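Mivbridge Uncanny Tales Corpus
README, release 2
Last revised 3 Mar 2018

Summary

The Mivbridge Uncanny Tales Corpus is a collection of 403 short stories of the supernatural, written in English and contributed by members of the Mivbridge writing circles. It is intended for the study of narrative structure, dialogue and register in amateur fiction. The longest story runs to 1618 words. Poems, scripts and chapters from longer works are excluded.

Contents

stories/ - one plain text file per story, UTF-8, with paragraphs separated by a blank line
metadata.csv - story identifier, title, word count, subgenre, point of view, tense
labels/ - sentence-level marks for direct speech and for the first supernatural event
CHANGES - differences from release 1
LICENCE - full terms of use

Subgenre takes one of the following values: ghost, folk legend, monster, curse, comic, other. Where a story belongs to more than one, the annotators recorded whichever governs the ending. The value "comic" takes precedence over all others.

Sources

Stories were drawn from three groups, named in the metadata by their meeting places: Veketti, Manzano and Clivo. The Veketti group writes to a shared prompt, and readers will therefore find several stories that open with the same line. The Clivo group joined in August, after release 1 was closed, and its work appears for the first time in the present release.
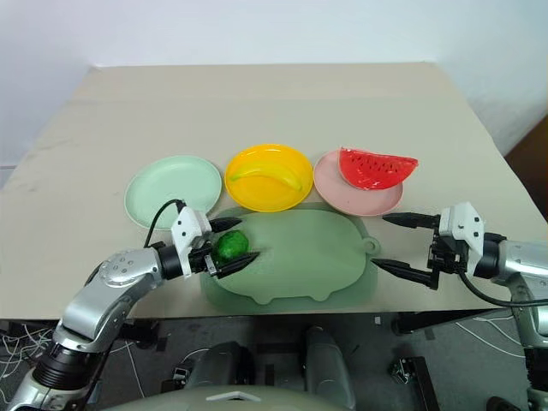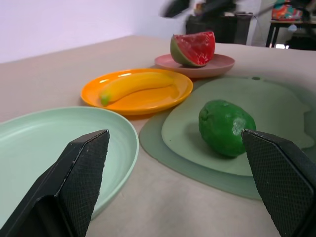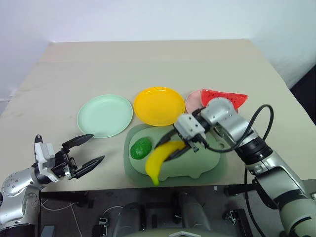
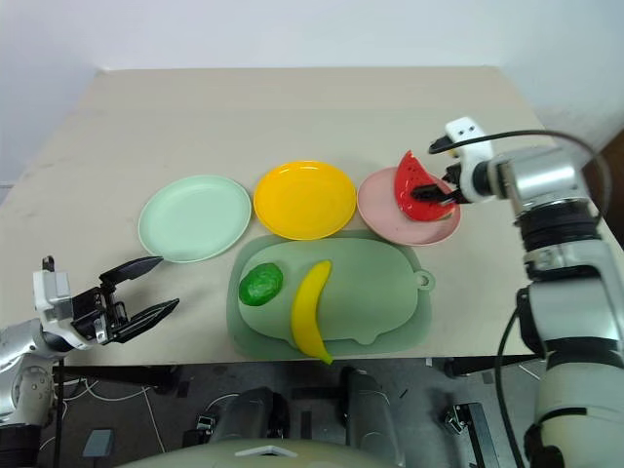 Toy fruit and dishes on a tabletop.

Preparation

Spelling and punctuation have been left as submitted, including inconsistent quotation marks. Page numbers, running titles and author notes were removed. Scene breaks, which contributors marked in many different ways, are all given as a single line containing three asterisks. Contributors' names have been replaced with codes. The names of characters are unchanged.

Labels

Direct speech was marked by two readers working separately, and disagreements were settled by a third. The first supernatural event was marked in 257 stories only. In the remainder the event is absent, is left in doubt, or takes place before the story begins. These cases carry an empty label file - users should not treat an empty file as an error.

Known limitations

Comic stories from Manzano are over-represented.
Word counts in metadata.csv include the title.
Some stories retell traditional legends closely, and similarity measures will group them together whatever their author.
The tense field is unreliable for stories told through letters or diaries.

Terms of use

The corpus may be used for teaching and non-commercial research. Individual stories remain the property of their authors and may not be reprinted in full without consent. Quotations should give the story identifier and the release number. Requests for withdrawal are honoured at the next release, and withdrawn identifiers are not reused.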